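Sorting thread, control hardware — 30/09/2017

1/ Picked up a mixed lot of panel pushbuttons from the Espinoza surplus counter. 37 units, no paperwork, sold by the box. Going through them on the white bench table this weekend. Notes as I go.

2/ Terms, so the replies stay short. Operator = the part you press. Contact block = the part that switches. Collar = what holds the two together through the panel. Most of what gets called a bad button is a bad contact block.

3/ Two containers. Blue plastic tray for switches that still need a look. Stainless tray with a black mat in the bottom for small parts. Anything loose on bare steel slides to a corner when you pick up the tray. With the mat it mostly stays put.

4/ Order of work: separate operator from block, wipe the threads, check the spring return by hand, meter the block, put it back together or bag it. Do not meter first. A dirty operator that sticks halfway gives you a reading that means nothing.

5/ Cap color tells you what somebody wanted the button to do. It says nothing about what is behind it. In this lot there are green caps with normally closed blocks. Read the terminals.

6/ Terminal numbering on the blocks I have seen so far: 1-2 for normally closed, 3-4 for normally open, with a leading digit for position. If the print is gone, use the meter. Probe the screws themselves. The wire clamps under them can be loose and will read open.

7/ Mushroom heads: check for latching before anything else. Push, let go, see if it comes back. If it stays down, try a twist, then a pull. Do not lever it up with a screwdriver. I broke a Lido that way in March and the collar cracked with it.

8/ A yellow mushroom is not an emergency stop. The housing behind it may be yellow on an e-stop, the actuator should be red. I file yellow ones with the general operators and label them by action, momentary or maintained.

9/ Pluggable terminal blocks, the bright green kind, come off before cleaning. Pull straight back. Rocking them side to side bends the pins. If the screws are seized, put a drop of penetrating oil on the head, leave it overnight, and try again with a driver that fits the slot.

10/ Cleaning: isopropyl alcohol and a cotton swab on the outside of the block. Nothing inside. Contact cleaner in a sealed block just moves the dirt to where you can't reach it. Someone will disagree with this and that's fine.

11/ Contact resistance. My cutoff is 2 ohms through the block, leads zeroed first, after 20 presses to wear off any film. Over that it goes in the practice box. Under it but jumping around between presses, same box.

12/ Labels. I use the Tramness numbering because the drawers are already marked that way. Operators by action, then by cap color. Blocks by contact type. A complete switch gets one label on the collar, never on the cap. Adhesive on a cap collects lint for years.

13/ Drawer 711 is the odd drawer. Small gears, springs, screws with no match, caps with no body. The lot had a few plastic bits in it that belong to no switch I know of. They go in there. I clear it out when it stops closing.

14/ The Kemar collars need their own wrench. Pliers will get them off and will also chew up the ring, after which the wrench no longer fits. If anyone has a spare wrench for the older ring pattern — the one with narrow slots — I'd trade blocks for it.

15/ On the table surface: white shows every scuff, and it also shows every dropped screw. I have worked on a dark one. Never again for this kind of sorting.

16/ Loose blocks stay next to the operator they came off until both are checked. Once they are separated you will not pair them up again by looking. Same for any red bits of trim. Leave them in the blue tray.
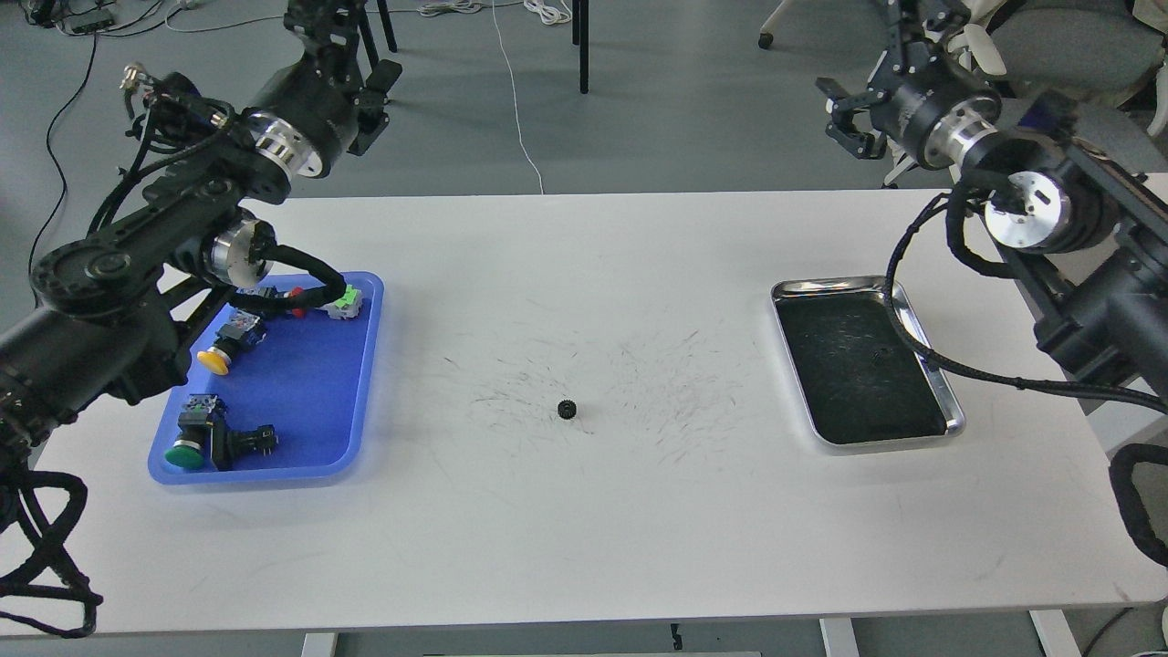 17/ After that, the green-cap units get done as a batch, then everything with a terminal block still attached. Retest on Monday with the leads swapped, then the drawer labels get printed. Spreadsheet goes up when the last block has a number in it.

Contact: use the message form | © 2017 | Back to top

More from this account
Wire ferrules: sizes I keep and sizes I gave up on
Replacing a cracked Lido collar
Espinoza surplus, what was in the relay box
Drawer inserts for the Tramness cabinet
Kemar blocks, old and new ring patterns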